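Larthorpe Open Day

The Larthorpe Open Day is a yearly public visit to the Larthorpe robotics workshop, where people can walk in off the street and watch the robots do ordinary jobs. It started as a quiet January thing for families of the staff and later moved to summer, when the parking lot isn't a sheet of ice. I've been to it 4 times now and I've written most of this page, so you'll have to put up with me saying "I" a lot. Anyone who has been to the earlier ones is welcome to fix what I've got wrong.

Background

Larthorpe itself is a small outfit. It builds software for robots with two arms and proper hands, the kind meant to work at shelves and benches made for people. The arms and hands are bought in, and the clever part (or the stubborn part, depending on the day) is a control program called Tipoki. Tipoki takes what the cameras see and decides where the arms should go next. There's a second program, Furnum, that keeps a record of every try so the staff can play it back later and argue over it. I've sat through one of those arguments and it went on well past lunch.

The open day was the idea of Ashraful Liyanage, who runs the demonstrations. He told me he was tired of explaining his job at weddings and figured it would be easier to have everyone come and look. He still does most of the talking on the day, with no microphone, and by late afternoon you have to stand pretty close to hear him.

Format of the day

Doors open at ten. You sign in, you get a sticker, and you wander. There isn't a fixed tour, which I like, though it does mean the popular stations get crowded and the poor guy at the software table ends up talking to himself. The 2023 open day was held on August 6, 2023, and over 200 people came through, a lot more than the year before. It was a Sunday, so plenty of kids.

Each station runs a short task again and again, and the staff stay next to it and answer questions. Visitors can ask for a run to be slowed down. At some stations they'll also put the camera view up on a screen, so you see the shelf from the robot's side instead of craning over somebody's shoulder. I'd say that's the best part of the whole visit! You get a feel for how close everything is, and how much of the view is filled up by the robot's own arms.

The shelf station

The shelf station is the one most people remember, and it's where I spent nearly all of my time in 2023. The task sounds like nothing at all. There are shoe insoles on a shelf, and the robot has to reach in with its hands and deal with them one at a time. Ashraful picked insoles on purpose. They're curved and light, they flex when you squeeze them, and a dark one doesn't give a camera much to go on. A plain wooden block would be far easier, he said, and also nobody's shoes have a wooden block in them. 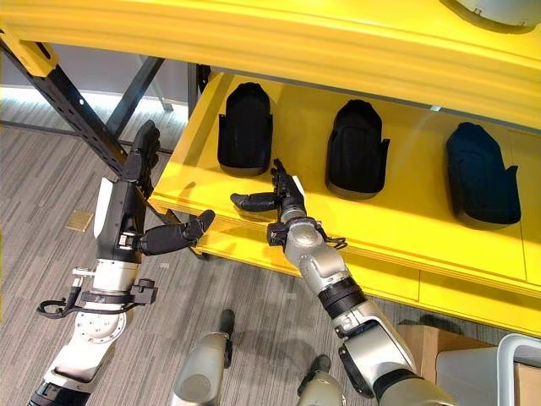
Insoles on the lower yellow shelf at the shelf station, with both of the robot's hands in reach.

The part I hadn't thought about before was the thumb. When I take something off a shelf my thumb just goes where it needs to go, and I couldn't tell you how. With these hands somebody has to care where the thumb is before the fingers ever get near the object, or it bumps the shelf edge and the whole reach has to start over. I watched that happen twice in a row and the crowd groaned like it was a missed free throw. On the run after that the fingers closed on the heel end and up it came, and a little kid near me clapped so hard she dropped her juice.

Tipoki plans for both arms together, even when only one is going to do the grabbing. Ashraful explained this to me with his own elbows – it looked like a chicken dance, but it did help. If the idle arm is left out of the plan, it's likely to be sitting right where the busy one wants to go.

The longest streak I saw was 22 runs without a person stepping in. The staff seemed pleased with that, in a not wanting to make a fuss way. Speed wasn't something anyone was chasing. A run is slow, a good deal slower than you or I would be, and a few visitors did drift off halfway through. I'd tell them to stay put, the slow part is where you can see it making up its mind.

Other stations

There were a few more that year. The Trarnus bench had a single arm sorting bottle caps, and it's the most reliable thing in the building and maybe the least exciting to look at. The Furnum table let you scroll back through old tries, including the bad ones, and I give them credit for showing those. I got stuck there for a good while watching an arm push the same sponge off the same table from every direction you can think of.

Visiting

Entry is free and you don't need to book. Closed shoes are required on the workshop floor, and they do turn people away for sandals. Visitors stay behind the tape at every station unless a member of staff waves them in. Photos are fine. Food isn't allowed past the front room (see the juice, earlier). The afternoon is quieter than the morning, and if you want to talk to Ashraful for more than 2 minutes, come after three.

We use cookies to remember your settings and count visits to this page. By continuing to browse you agree to our use of cookies. Accept | Manage preferences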